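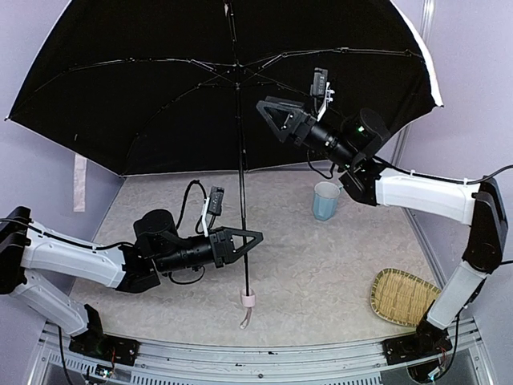 29/08/2023

Tamihana notebook, Tasier Assembly texts. Continues from the June entry on amendment papers.

Purpose of the session: get a clean clause-by-clause comparison of the Street Trading Bill as introduced and the Bill as reported, and find out why the concordance we issued in June has clause 14 pointing at the wrong parent. Secondary purpose: decide how to record a clause that the house has postponed without voting on it.

Source texts. Bill as introduced, from the Assembly's printed set. Bill as reported, from the Skomico scans. The Skomico scans have better margins but lose the side notes wherever the binding is tight, so side notes were typed in by hand from the printed set. Amendment papers 2 to 6 taken from the scans. Paper 1 was withdrawn before it was moved and is kept in the folder with a W in front of the name.

Ran both texts through Isix with the usual settings. Output unusable on first pass. Isix treated every renumbered clause as a deletion followed by an insertion, so the report stage looked like a complete rewrite of the Bill. It was a fairly light report stage. Turned off matching by clause number and turned on matching by opening words. Second pass much closer, except in Part 3, where nearly every clause opens "A licence holder shall" and the tool pairs them more or less at random.

Fix for Part 3: split it out, match on the side note first, then on the body text. Side notes had changed in only one place (old "Display of licence", new "Display and production of licence"), and I paired that by hand.

Clause 14. The June concordance says clause 14 as reported comes from clause 12 as introduced. Wrong. It comes from clause 13(3), which was lifted out and made a clause of its own by amendment paper 4. Clause 12 as introduced was left out altogether. The two changes sit next to each other in the amendment paper and were decided on one vote, and we read them as a single substitution. The minutes are plain enough: "leave out clause 12" and then, as a separate line, "after clause 13 insert the following new clause". Concordance corrected. Anyone who copied the June table into a briefing should replace it.

Knock-on effects of the clause 14 error, checked one at a time:

Clause 19, reference to "a notice under section 14". Correct in the Bill, wrong in our note. Note corrected.

Clause 22, appeals. Refers to "a decision under section 12". There is no longer any decision under section 12, the old clause having gone. This looks like a slip in the Bill itself. It survived the report stage. Flagged in the margin of the working copy. Outside our job to propose the wording, but it goes on the list of apparent errors.

Schedule, paragraph 5. Same stale reference. Same flag. 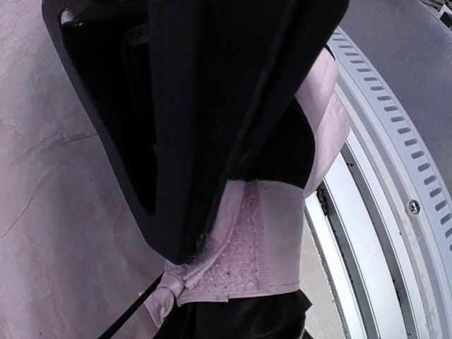

Does a postponed clause stay in the text of the Bill?
It stays in the text until the house either agrees to it, amends it or votes it out. Postponing only changes the order in which clauses are taken. For the concordance it keeps its number and gets status P.

That settles the second item, mostly. Clause 9 (fees) was postponed at the start of the report stage and taken at the end, after the Schedule. The June table had it as "deferred", the same word we use for a whole Bill held over to a later session. Those need to be kept apart. From now on:

P -- clause postponed within the same stage
H -- Bill held over to a later session of the same Assembly
L -- Bill lapsed on dissolution

Old entries marked D will have to be read again individually. There is no safe way to convert them in bulk. Some D entries in the earliest folders mean "debated", which is another matter again.

Fees. Clause 9 as introduced set a ceiling of 400 a year for a fixed pitch, with power to raise it by order. As reported, the ceiling is 1,000 and the power to raise it has gone, so any later increase would need an amending Act. Isix reported this as one change. It is 2 changes and they pull in different directions: the figure goes up, the ministry's discretion comes out. Entered as separate lines, 9(a) and 9(b). A reader looking only at the figure would get the wrong idea of what was traded for what in debate.

Checked the figure against the printed set, the scan and the minutes. All agree. The scan has the comma very faint and the text recognition dropped it, which is how the raw file came to have a space in the number. Corrected in the raw file and logged.

The debate record for clause 9 is thin. The minutes give movers and results only. The full report of the sitting has not been printed. Left the "reasons given" column empty for now. The newspaper account says the change was made to meet objections from the traders in the covered market, but the account runs the report stage and the second reading together and I would not rely on it for anything about sequence.

Definitions. Clause 3 as reported adds "pitch" and removes "stall". "Stall" is still used in clauses 17 and 18 and in the long title. The long title may be deliberate, as it cannot be altered at report unless the Bill has been changed so as to need it. Clauses 17 and 18 look like oversights. Added to the apparent errors list.

Tasier practice on long titles is worth a separate note. The standing orders say one thing and the older rulings another. Not today.

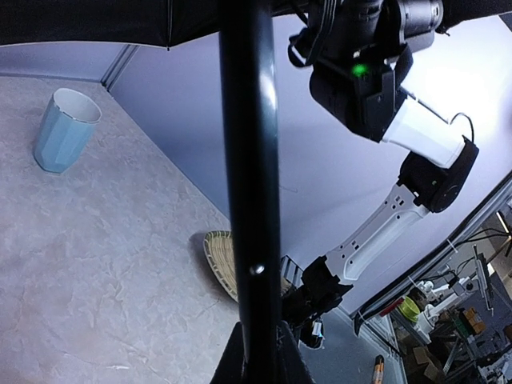
Which text should be cited once the Bill has been reported?
Cite the Bill as reported, by clause number, and give the introduced number in brackets only where it differs. Amendment papers are cited only for words that were moved and not agreed to.

This needs to go in the style sheet. At present the sheet says "cite the latest version", and people have been citing amendment papers on the grounds that they were printed later.

Commencement. Clause 31 as reported brings the Act into force on a day set by order, except clauses 1, 3 and 31, which start on assent. As introduced, the whole Act was to start on assent. The effect is that the licensing scheme can be left unstarted indefinitely. There is no long-stop date. Entered without comment in the concordance, with a cross reference to the table of unstarted Acts, where Tasier already has several lines.

Isix settings used for the final pass, for repeating the run:
Match by number: off
Match by opening words: on, all Parts except Part 3
Match by side note: Part 3 only
Ignore case: on
Ignore punctuation: off (was on in June, and is how the change from a comma to a semicolon in 11(1) was missed -- it alters which conditions are alternatives)
Schedules: run separately

On 11(1): with the comma, the third condition read as qualifying the second. With the semicolon it stands alone. No amendment to this effect appears in any paper. Either it was corrected by the clerks as a printing point or it is a printing error in its own right. Query drafted to the Assembly papers office, not yet sent. Would like the section 12 references in the same letter.

Files saved: concordance (replaces June), apparent errors list, raw text with corrections log. The June concordance moved to the superseded folder and stamped on every sheet.

Outstanding:
Send the query on 11(1), clause 22 and Schedule paragraph 5.
Reread the D entries, earliest folders first.
Style sheet wording on citation.
Ask Skomico to rescan the tight pages flat, Part 2 in particular.
Third reading not yet on the order paper. Check again when the next one is out.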